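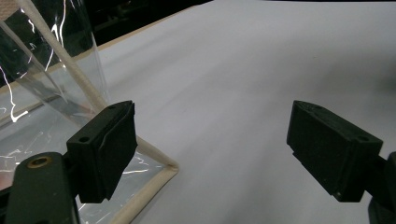 *Photo: Leonor Peixoto*

## 4. Setting up the shared calendar

Giltard keeps one calendar for the whole household. Set it up on a quiet evening, preferably before anyone has strong opinions about colours.

1. Open **Settings > Calendars** and choose **New shared calendar**.
2. Give it a name of up to 34 characters. Emoji count as two, which seems fair.
3. Pick a time zone. Giltard guesses from your phone, and if your phone still thinks it's on holiday, so will your dentist.
4. Invite people by email. Each invitation must be accepted within 100 hours, after which it expires without telling either of you.
5. Choose what each person may do: **View**, **Add** or **Edit everything**. Teenagers will ask for the third.

> **Note:** Importing from Altidov brings across events but drops reminders. Ánh Ông on our support desk keeps a list of the other things it drops, and will send it on request.
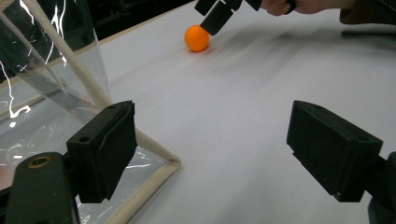

6. Press **Import** if you have an old calendar to bring in. Files with up to 1835 events load in one go; split anything bigger by year.
7. Check the repeating events. Birthdays survive well. "Every second Tuesday except in October" does not, and has to be typed in again by hand.

> **Caution:** **Clear all** clears it for everybody. There is a confirmation box, but people press those in their sleep.

If import stops with error 410, the link to your old calendar has expired. Make a fresh one and go back to step 6 – your invitations are kept.

Reminders are covered in section 5.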